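Kekside Handheld Gripper Trial
Progress report to Nastau, September

In this period we compared two finger pads for the hand-held gripper: the Fatilora pad and the harder Wanigasekara pad. Both were used with the same camera and the same controller settings, so the colour and timing of the recordings can be compared fairly.

We logged 3502 grasps on household objects. Soft items were our main concern, as requested after the last review. The foam tube is still the most difficult one, as it folds when the jaws close and then pushes back. 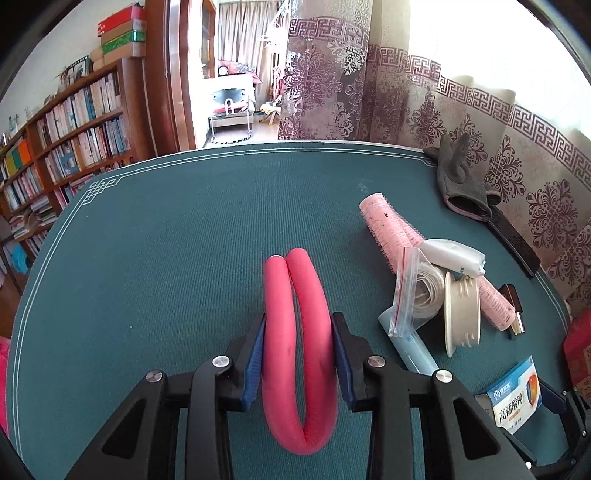

With the Fatilora pad we had 66 dropped objects in the first 900 grasps. After we reduced the closing speed, the drops became rare, but each grasp takes longer. The Wanigasekara pad is faster on cardboard boxes and less good on plastic bags.

Still open is the wear of the pads. We ask for 10 spare pairs of each type before the next stage, and for your approval to keep the slower closing speed as our standard.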